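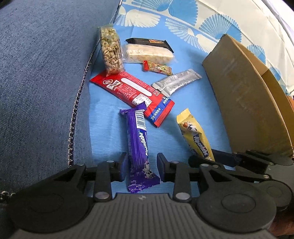 Figure 7.1 Two hand-held grippers over wrapped snacks and candy, open box to the right.

Search this book Go

Chapter 7
Going to See It: Visits, Demos and Open Days

3/24/19
By the Dunmore course team

Most people meet their first working robot on a visit. A plant tour, a trade hall, an open day at a lab. You get a badge, you get a pair of plastic glasses, you stand behind a yellow line and something picks up a box and puts it down again. Then lunch.

This chapter is about getting more out of it than lunch.

We'll work from one visit the whole way through, the June open day at Griltley, where Skotberg and Vasetti both had benches. Different rooms, very different styles. Skotberg had the big cell with the fence and the tote line. Vasetti had tables, hand tools, and a lot of candy. Our class spent the morning in one and the afternoon in the other, and the notes the students brought back are the raw material for sections 7.2 through 7.5. Some of the notes are good. Some are a phone number and a drawing of a sandwich.

Before you read on, look at Figure 7.1 again and pick the item you'd least like to grab with two flat jaws. Write it down. We come back to it.

7.1 What a demo is

A demo is a task somebody chose. Keep that in your head the entire time. The parts were chosen, the lighting was chosen, the table height, the order things happen in. No crime in that. A cooking show does it too. But you're there to learn what the machine can do on a day when things aren't chosen, so your job is to find the edges.

The Skotberg cell ran cartons. All one size, all square, taped shut, coming down the belt with the same face up. Suction cups on top, lift, swing, set down. Lovely to watch. Fast, too. The board over the door said 709 picks since opening, and by the time we left the room people were taking pictures of the board more than the arm.

Now compare the Vasetti tables. Loose packaged food on cloth. Candy sticks, flat packets, puffed grain in clear film, a little twist-wrapped candy. Hand-held grippers, moved by a person, with jaws like the ones a robot arm might carry. Much slower. Crowd much smaller. And for anyone taking this course, the better room by a mile.

Why better? Look at the wrappers. The purple candy stick between the jaws in Figure 7.1 has a bent end with a corner poking up, and long folds down the side. Squeeze it and what moves first, the film or the candy inside? You can't tell by looking. Square taped cartons never ask you that.

7.2 Before you go

Short list. Do it the night before, the bus is too late.

- Read one page on each exhibitor. One. You won't remember two.
- Write down the task you expect to see, in one line.
- Write three things that could go wrong with that task. Be specific. "It breaks" doesn't count.
- Bring paper. Some sites take your phone at the desk and several of our students found that out at the desk.
- Closed shoes.

The one-line task is the piece people skip and it's the piece that does the most. Here's one from the class set, for the Vasetti room: "Pick up small packaged food without crushing it and put it where it goes." Fine. Plain words. Now there's something to check against. Which packages? Crushed how much before it counts? Where does it go, and does it matter which way up?

Another student wrote "AI robotics manipulation." That's a poster title. You can't check anything against it.

7.3 Standing at the bench

You'll have less time than you think. At Griltley each group got 20 minutes a room, including the walk in and the safety talk. So have an order to look in. Ours goes: object, surface, gripper, person. You can pick your own order but pick one.

Object. What is it made of on the outside, since the outside is what gets touched. Is it stiff, does it fold, does it shine? Shiny film is a nuisance for cameras, highlights slide around as you move and the edge you thought you saw goes somewhere else. Clear film is worse. With the puffed-grain bar in the figure, you see the kernels well enough, but where the wrapper ends is a harder matter. The cream-colored bar behind has clear plastic running out past its ends too. A vision system that finds the food may not have found the package.

Surface. People forget the table. Cloth drags, cloth wrinkles, cloth comes up with the part if the jaws close low. A hard top lets you slide a thing along to the edge, and cloth mostly wont. Patterns matter also. There's a plain blue cloth under the snacks in Figure 7.1 and a fan-printed one beyond it, and finding a small bright wrapper on each of those is two separate problems.

Gripper. How many jaws, how wide do they open, what's on the faces. Pads or bare? The near gripper has a dark blue pad on each jaw. Write down what the pads look like and then go ask what they're made of; don't guess the material from across a rope. We had five guesses in the notes for a single pad and they can't all be right. Look at the linkage as well, if it's in the open. Do the jaws stay parallel as they close or do they swing? Changes where the contact is on a thin part.

Person. Is a human holding it, guiding it, watching it, or standing by with a hand on the stop button? Put it in your notes in those words. A gripper held in the hand tells you about jaws and objects and how people choose a grasp. It tells you very little about an arm's reach or speed, there being no arm. Half the write-ups from the afternoon called the Vasetti tools "the robot." Marked down, all of them.

7.4 Clutter

Now go back to the item you wrote down.

A lot of students pick the long thin ones. Reasonable, they roll or slip. A few pick the flat red packet. Better answer, in our view, and for two reasons. Flat things give side jaws nothing to close on unless you can get an edge up. And this one has company: a corner of the purple wrapper is over part of it, the grain bar is up against its other end. Pull the packet and you pull the neighbors.

That's clutter. An object that's easy alone gets hard in a pile, and the order you take things in starts to matter. The cream-colored bar hides the lower part of the black one behind it. Whoever wants the black one probably moves the cream one first. A person does this without a thought. Getting a machine to do it takes planning, and most of Chapter 9 is about that.

Ask about order at any demo with more than one object out. "Does it choose what to take first, or did you?" Good question, short, and the answer is usually frank.

Two tools at one table raises it again. Who goes where, and when does one wait? In the figure the second gripper comes in from the right with its jaw out toward the yellow stick, and the first is already at the purple one. Close quarters. Sketch the layout from above, mark each tool's side, shade the part both can reach. Takes a minute. Everyone who did the sketch at Griltley wrote a better report than the ones who didnt, we went back and checked.

7.5 Asking for a miss

Ask to see it fail. Be polite. "Could you try one it has trouble with?" Exhibitors get nervous in front of a crowd, so hang back till the group moves on.

At Skotberg the answer was no, the cell was locked into its cycle for the day. OK. Write that down, a no is data. Ask what stops the line on a normal shift instead. We got a long and very useful answer on tape that lifts at the corner.

What you want on the page for every miss: what the object was, how it was lying, where the jaws or cups touched, what happened next. Four lines. Then one line for your best guess at the cause, marked as a guess. Keep the guess apart from the rest. When you read your notes in a week you won't know which was which otherwise.

Class total from the Griltley trip was 53 usable entries once we threw out the blanks and the sandwich. We'll sort them in the next section, first by object, then by kind of grip, and the second sort is the one that takes some arguing. Have your own sheet handy before you turn the page, and a pencil, as some of the entries will want moving.

Contact the course team | Copyright Dunmore | Back to top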